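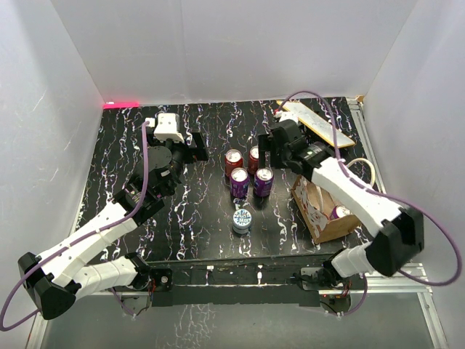
We got to the Muvthorpe open day a good half hour before the gates were unlocked, my brother-in-law having insisted on the early train from Lusbridge, and I'm glad he did, for there was already a queue right back to the bus stop. The first thing on was a talk by Danang Pasaribu, who coaches the under-18s and can make you care about marking at corners at ten in the morning. His favourite shape in midfield is the box, and if you have never quite followed what people mean by that, it's very much like the four drink cans up there: two purple ones in front, two red ones behind, all close together. The trick, he told us, is knowing when to let the front pair go and when to keep the back pair at home (I have watched football all my life and still had to ask him to go over it twice!).

After that came the ground tour, in groups, with ours led by Nosipho Masilela from the ticket office. She took us through the players' entrance and up to the old Brurberg Stand, which has 909 seats and the best view of the far goal you could wish for, so long as it isn't raining from the west. The dressing rooms were smaller than I'd imagined, and the home one smelt strongly of liniment, just like my school's did.

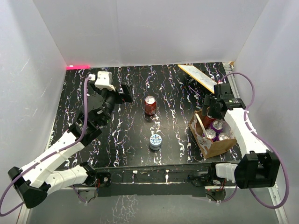 *Page last changed: September 4, 2022*

Lunch was a pie and a very large tea, and then we wandered down to the training pitch to see the first team go through their paces. Nearly 200 of us were stood along the rail, and the new striker, Mamo to everyone already, came over afterwards and signed shirts until he was called in. My nephew's says 88 on the back, a number no one at the club has ever worn, but he signed it all the same.

If you fancy going, the next one is in February. Tickets are £4 on the gate, children free, and do take a cushion for the Brurberg, as those seats are hard.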